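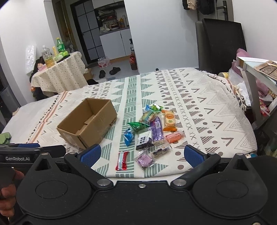 Review: the Haltholm hand-held gripper pair, six weeks of home recording

We bought two pairs of the Haltholm grippers to gather packing and sorting examples in ordinary flats. The learning system they feed is Posness, our in-house policy for putting mixed groceries into boxes. It needs 4,000 clean examples before the next training run, at 80 a day per operator. Most of the recording was done in Clolton, in homes that were lived in at the time.

Fit and handling. The jaws open and close in step and the pads hold their line. After 400 cycles I measured no play at the pivots that would matter to the width reading. The trigger is stiff for the first hour. Small hands will want the short grip, sold separately.

Grasping. Wrapped snacks are a fair test, as the packet and its contents move separately. The textured pads do well on foil and on sealed ends. They do less well on slim packets lying flat on cloth, where the lower edge of the pad drags the fabric before it gets under the wrapper. Operators learn to pinch the crimp. I would ask them to vary the approach, or the policy learns the crimp and little else.

Camera. The view covers both pads and enough of the work surface to keep an open box and the items in shot together. Shiny wrappers throw glare spots under ceiling lights. We left exposure on auto and lost 6 examples in the first 400, all at the moment the wrist turned towards a lamp. Patterned bedspreads gave the tracking no trouble - plain white tables were worse.

Two-handed work. Clock drift between left and right stayed under one video frame over a morning. Pairing must be repeated after every battery change, and the manual puts this in an appendix.

Software. The export tool is the weak part. It names files by start time only, so a repeated take sits beside the failed one with nothing to tell them apart. We wrote our own labelling step on the second day. Failed grasps should be kept and marked, and the tool offers only "keep" and "delete".

Battery. A full charge covers a morning of 80 examples with a little over.

Verdict: sound hardware, thin software. I would buy the pair again and budget a week for scripts.

Comments (3)

sabatier_lab: Same drag problem on cloth. Filing a small bevel on the lower pad edge helped, at the cost of some grip on heavy items.

mk77: Does the width reading survive a firmware update? Ours needed zeroing again last Tuesday.

Reply from the author: It does not. Zero it with the jaws closed, then record one empty cycle as a check.

Contact | Copyright Sabatier Bench Notes | Back to top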